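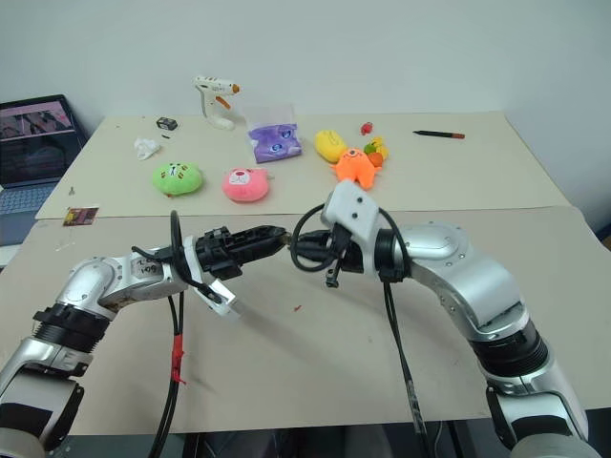
Nillura opens orders for Etix two-arm table kit

Farquharson, 9 May 2021 -- Nillura announces today that its Etix kit is open for orders by laboratories, schools and small workshops. Etix is a set of two robot arms with grippers, made for work on a common table where both arms must reach the same place.

The kit comes with the arms, two grippers, the cables and the control program Brotuvton. With Brotuvton the user can teach a movement by hand, save it and play it again on one arm or on both. Soft toys, pens and small tools are good objects to begin with, and the manual contains 47 exercises of this kind.

"Our customers asked us for two arms which can work very near to each other," said Monique Charpentier, head of product at Nillura. "We spent most of our time on this question. The customer should not need to be a programmer for the first exercise."

During the trial period, test users recorded 3453 movements with the kit. Their remarks led to a new finger shape and a shorter start procedure -- both are included in the version now on sale.

The first series is limited to 900 kits. Orders are taken through the Nillura sales office, and delivery is in the order of payment. Spare fingers and cables can be ordered separately.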